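Nelness rebuilds website for Safavi Dry Goods

Nelness, a small web studio in Grandley, has finished a new website for Safavi Dry Goods, the family shop that sells rice, tea, dried fruit and spices by mail and over the counter. The site went live in September and replaces one that had been running, with small patches, since the shop first took orders online.

The old site had grown a page at a time. Products were listed in the order they had been added, so saffron appeared in three different places and the loose teas were split between a page called Tea and another called New Items. Customers who wanted to reorder something often gave up and phoned the shop, where orders were written on a pad and typed in later.

Hooman Mahmoudi, who led the project at Nelness, said the first few weeks were spent on the product list and very little was drawn. "We had 520 products and no agreement on what half of them should be called," he said. "Some had a Persian name, some had an English name, and some had the name of the supplier. You can't build a search box on top of that."

Each product now has one main name and a short list of other names that the search will also recognize. A customer can type the Persian word in either alphabet, or the English one, and land on the same page. Common misspellings were added from the old site's search records, which went back two years and turned out to be the most useful thing Safavi handed over.

The menu at the top of the page has been cut to five headings: rice and grains, tea, spices, fruit and nuts, and everything else. The last one was meant to be temporary. Shop owner Gholamreza Alipour asked to keep it after he noticed that people browsing on the test site kept opening it.

"It's what they do in the store as well," Alipour said. "They come for rice and then they go to the back shelf and look around."

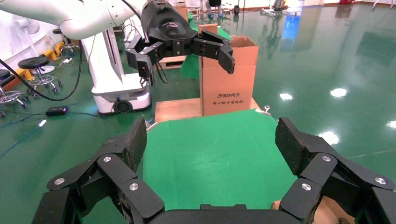

Ordering has changed too. The previous checkout ran to several pages and asked customers to create an account before they could see the cost of shipping. The new one fits on a single page, and the shipping cost appears as soon as a ZIP code is entered. Accounts are optional. Returning customers who do have one can open a past order and send the whole thing to the cart again, or untick the items they don't need this time.

Wholesale buyers get their own sign-in. Restaurants and cafes that order from Safavi used to receive a price sheet by email and reply with quantities, and the sheet was often out of date by the time the reply arrived. Their prices are now shown on the ordinary product pages once they are signed in, with case sizes listed under the retail bags.

Nelness built the site on Zovon, a content system the studio has used for most of its shop projects. Staff at Safavi can change prices, mark an item as sold out and swap the text on the home page without calling the studio. Two of the shop's employees had an afternoon of training before launch, and Nelness left them a printed guide with the steps for the jobs that come up most often.

Mahmoudi said the design was kept quiet on purpose. The pages have a white background and dark green headings, with a single typeface for English text and a matching one for Persian. There is no slideshow on the home page. Seasonal items sit in a plain row near the top, and the shop's hours, address and phone number are at the foot of every page.

"A lot of their customers are on older phones," he said. "We tested on a couple that were pretty slow, and anything that made the page jump around came out."

The text size was raised after the first round of testing, and the buttons on the checkout page were moved farther apart. Product descriptions were shortened as well – some had run to several paragraphs – and the longer notes on cooking rice and storing saffron were moved to a separate section for recipes and advice. That section has a handful of articles so far, most of them based on handouts the shop used to keep by the register.

Not everything made it into the first version. Gift cards still have to be bought in the store or by phone, and the Persian version of the site covers the product pages and the checkout but not the recipe section. Alipour said the translations are being done in-house and will be added as they are ready. Gift cards are planned for the next update, along with an option to pick up orders at the counter outside regular hours.

Links to the old product pages should still work. Nelness set up redirects for all of them before the switch, and customers who find one that leads nowhere are asked to report it using the contact form. Accounts from the old site were carried over, but passwords were not, so returning customers will need to choose a new one the first time they sign in.

Phone orders continue as before.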